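Lilta Desk User Guide
Section 3: Checking a clip before it goes on the community page

Last revised 1st July by Sverre Isaksson

This section assumes you have installed Lilta Desk and signed in with an editor account. If you only have a contributor login, the Check tab will be greyed out and you'll need an editor to change that for you.

Read the whole section before you start. The sales page for Lilta suggests you can drop a clip in, wait for the green tick and publish. I have run the program for two years and I would not publish anything on the strength of the green tick.

3.1 Getting the clip into Lilta

1. Ask the sender for the original file. A copy forwarded through a messaging app has usually been squashed, and the date inside it may be the date it was forwarded.
2. Save the file to your computer before opening it in anything.
3. In Lilta Desk, choose Check, then Add File. Files over 200 MB are refused without any message – the window simply goes back to the way it was.
4. If the file is too big, choose Tools, then Trim Copy. Keep the original as well. Trim Copy writes a new creation date, and the original is the only thing you can point to if someone argues with you later.
5. Fill in the Source field. "Facebook" is not a source. Put the name of the person who sent it and how they say they came by it.

Note: Add Link is quicker than Add File and much less useful. It pulls down whatever version the site chooses to serve, often with the sound out of step.

3.2 Pulling stills

Lilta searches for earlier copies of a clip by comparing stills. The more ordinary the still, the worse the search.

1. Open the clip and choose Stills, then Manual. The Auto setting takes one still every few seconds and fills the tray with near-identical shots.
2. Move through the clip with the arrow keys and press S when something distinct is on screen.
3. Give each still a plain label saying what is in it. Leave out what you think is going on.
4. Choose Save Set.
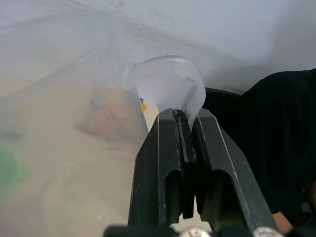

Fig. 3.1 Two black gripper fingers pinching the gathered neck of a translucent plastic bag.

Labels are searched along with the stills, so a guess in a label will send the search after your guess. If you type "flood, Main Street" you will get back floods, whether or not there was one.

Caution: Do not crop out logos, watermarks or usernames before searching. They are often the fastest way to an older copy.

3.3 Running the search

1. Select your saved set and choose Find Earlier.
2. Tick Oltard index and Web index. Leave Partner index unticked unless you have been given a password for it.
3. Press Start. A set can take 190 seconds to come back on a home connection, and the progress bar stops moving well before the end. Leave it alone. Pressing Start again queues a second search behind the first.
4. Sort the results by Oldest First. The default is Most Shared, which tells you what was popular and very little else.

The Oltard index is said to cover "all major platforms". I have never found a list of which ones. It does poorly on anything posted in a closed group, and a lot of local footage starts life in closed groups.

No results means no match was found in the places that were searched. It does not mean the clip is new. Write "no earlier copy found" in the log and resist writing anything stronger.

3.4 Reading the score

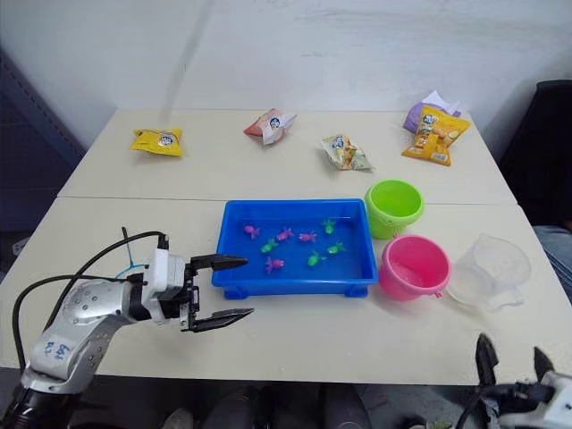 When the search ends, Lilta gives the clip a Confidence score and one of three colours. The manual that came with the program says the score is "weighted by the Pacheco method", and that is all it says. I wrote to support in August asking what the weights were and got a link back to the same page.

Until there is a better answer, use the score like this:

1. Red: do not publish. Open the results and see what set it off. It is frequently a re-post of the same clip by the person who filmed it, in which case you may go on.
2. Amber: treat as unchecked. Carry on to 3.5.
3. Green: treat as unchecked. Carry on to 3.5.

Note: Sverre Lindholm, who looks after the log, thinks I am too hard on green. He may be right. Even so, an old clip with a new caption has come up green on our own page, and we had to take it down after it had been shared all over the district.

3.5 Checks the program can't do

1. Ring the sender. Ask where they were standing, what time it was and what happened after the clip stops.
2. Compare shopfronts, road markings and street signs with a recent map photo. Check the date on the map photo too.
3. Look up the weather for the day claimed.
4. Listen with headphones. A repeated burst of laughter or traffic can mean the sound was added later.
5. Have a second editor go through steps 2 and 3 without seeing your notes.

Caution: The Wolteck plug-in offers to fill in location and weather for you. It takes both from the file's own data, so it agrees with the file every time. Turn it off under Settings, Add-ons.

3.6 Saving the record

1. Choose Log, then Close Check.
2. Attach the original file, the stills and your call notes.
3. Pick Publish, Hold or Decline. Hold is the right choice if the second editor has not replied yet.
4. Export the log as a PDF. Lilta's own log format cannot be opened once your subscription lapses.

For corrections to clips already published, go to Section 4.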